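首页 | 开发日志 | 补丁说明 | 杂谈 | 关于

开发笔记，一月，晚上写的

先记一句，免得以后忘了：存档的坑终于填上了！上个月加了Iron难度（死一次就删档的那种），结果玩家在过场动画里强退，档没删，人也没死，再进游戏直接站在Boss背后，白捡一场胜利。我自己测的时候还挺高兴，以为手感调好了，后来才发现Boss压根没醒过来，站那儿让我砍。

现在的做法是进Boss房的那一刻先写一份临时存档，打完再合并。代码很丑，我知道，先这样。谁要重构，请先看Trorell分支里那份注释，别一上来就删那个奇怪的布尔值，删了之后第二章的电梯会往天上飞（真的会飞，我录了屏）。

再说Javthorpe这张图。沼泽镇原来有719个可以互动的小物件，帧数在旧笔记本上惨不忍睹。我花了一下午把远处的草丛和木桶合了批，又把雨滴的碰撞整个关掉，现在大概能稳在38帧。离目标还差得远，不过至少转镜头的时候不会像翻幻灯片了。雾我舍不得砍，雾一砍整个镇子就像塑料模型，气氛全没了，所以美术那边要骂就骂我吧。

顺便把传闻的事也写在这里，反正论坛上已经吵翻天。不，我们没有在偷偷做Warrier的续集。那张被翻来翻去的截图是旧的武器测试关，墙上的标志是以前留下的贴图，忘了换。我看到有人根据墙砖的颜色推出了整整一套剧情，写得比我们自己的大纲还完整，看得我差点想照着做……忍住了。等有东西可以给大家看的时候会说的，现在说什么都是给自己挖坑。

手柄震动这块改得很开心。以前挥空和打中的震感是一样的，打久了手麻，脑子也麻。现在挥空几乎没有，打中是短短一下，格挡是先轻后重，弹反成功的时候左右两边错开一点点，哇，那个感觉，我在训练场站着弹了半个小时的木桩，什么正事都没干。蓄力攻击还没定，试了8种曲线，留下2种，名字分别叫“闷”和“更闷”，下次大家一起盲选。

厨房解谜那段还在纠结。洗碗池边上的线索太容易漏掉，试玩的时候大家进门就往楼上跑，根本不低头。我想过给杯子加高光，可是一加就像在脑门上贴“点我”。要不改成声音？水龙头滴水，走近了变清楚，站到池边时停掉。先搭个简陋版试试，不行再回来加高光，面子不重要。
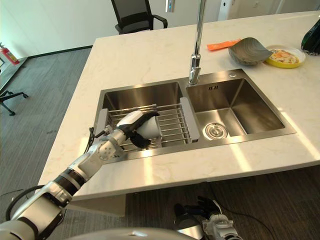

洗碗池、沥水架，还有抓着白色物件的机械手。

明天要做的：
- 临时存档在磁盘写满时会怎样，没测过，心虚
- 雨声循环的接缝，戴耳机能听出来“咔”的一下
- 训练场木桩的血条位置，现在插在脚底
- 把震动强度的滑条放进选项菜单，别再藏在配置文件里了
- 电梯。再看一眼电梯

还有，字幕字号最大那一档在德语里会撑破对话框，中文没事。我先把框拉宽顶一下，真正的换行逻辑得等文本系统那边合进来再说，咖啡也喝完了，先睡。

评论

沼泽里的蛙：求求了雾千万别砍！宁可帧数低一点，我就是冲着那个镇子来的。

半格血：Iron难度强退那个我用过……对不起，我回去重新打。

回复 半格血：没事，我自己也白捡过一次，哈哈。

左手键盘：所以续集到底有没有？墙砖都那个颜色了你还说没有。

夜班存档员：投“更闷”一票，虽然还没摸到。另外能不能放一下电梯飞天的录屏？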